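Visit report: the home goods open day at Candeck, Bevside

14 November 2013

I had been meaning to go out to Bevside ever since my sister came back from the June open day with a bag full of ribbon and a great deal to say, so when the card came through the door for the autumn one I put it straight on the fridge and told everybody I was busy. It is a longer ride than you'd think. The number 7 bus takes you as far as the old feed store, and then you walk up past the allotments with the wind in your face, and I will admit I stopped once to ask myself whether I really needed to look at flower boxes that badly. (I did.)

Candeck has the whole ground floor of the building now, and the shop part is at the front. Yasuo Sasaki met us at the door and took our coats himself, then apologized for the heating, which I thought was fine. He has been choosing the small wooden pieces for the Hjaltested range for a good while and he can talk about a hinge for longer than most people can talk about their children. There were trays, napkin holders, little stools that I sat on and had some trouble getting up from, and a long wall of shelves with up to 2,000 items on it, or so the leaflet claimed. I bought two coasters before the tour had even started.

The stockroom came next, and I could have stayed there all afternoon. Everything is wrapped in plain paper with the number written on in pencil. I was allowed to unwrap number 346, a letter rack with a slightly crooked foot, and Yasuo said it would go to the seconds table at half price, so of course I asked him to keep it back for me. The Uvell candles are stored in the same room and the smell follows you out into the corridor — not unpleasant, a bit like a cupboard at my grandmother's.

After coffee we went through to the display room, which I liked best of everything. It is a big, bright, white place with bean bag seating, and they keep it very simple, with a light wood table and only a few things set out. I am a person who covers every surface I own, so it did me good to see a little divided wooden box and some pink flowers given all that space to themselves. I have a box with compartments at home, full of buttons and dead batteries, and I came away determined to empty it. 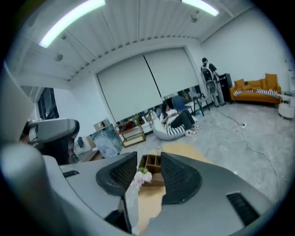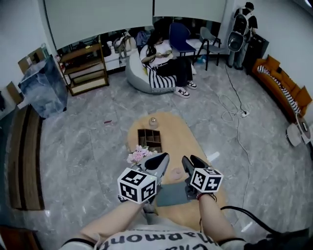
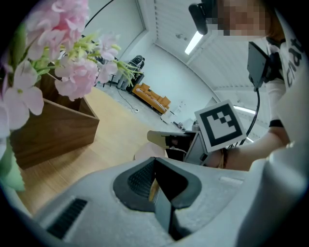
Pink flowers and pale wood in the display room.

I asked what people usually do with the divided boxes, and the answers from our group were better than anything in the catalog. One lady keeps seed packets in hers, and a man with a very fine scarf said fishing flies. Yasuo uses his for keys, and has still managed to lose the one to his shed.

We finished back in the shop with cake, a lemon one and a rather heavy one with dates, and I spent more than I had planned to. If you go, take cash for the seconds table and wear a warm sweater. The last bus back leaves earlier on Thursdays than the timetable at the stop would have you believe, and I had to run for it with the letter rack under my arm.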